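Woodwork and Materials, Unit 2
Handout: Wooden bowls – shape, grain and care
Course instructor: Solène Millet

Reading for this unit: the Mulder booklet, sections on turned ware and on finishes. Bring your own notes on grain from the first unit.

Shape
A bowl is described by its depth compared with its width, by the thickness of the wall, and by the rim. A deep bowl with a thick wall is heavy for its size but stands up to knocks. A shallow bowl with a thin wall shows dents sooner. When you draw a bowl for your notebook, draw the side view first and mark the rim and the foot. 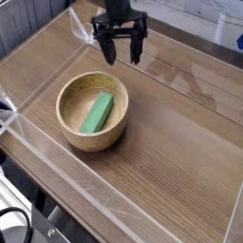 Grain on the outside of a bowl can be hard to see in pale wood. Tilt the bowl toward a window and turn it slowly. Write down which way the lines run and whether they are even. On a flat board the same lines are easier to follow, so practice there first.

Care
Wash by hand and dry with a cloth. Do not soak. Oil when the surface looks dull, using up to 2 thin coats, and wipe off what is left on top. Bowls from the Bundmont shelf go back there after class – rim up, not stacked.

For next time
Draw one bowl from the side and one from above. Label rim, wall, inside floor and foot. Note the color of the rim and of the floor separately, as they often differ.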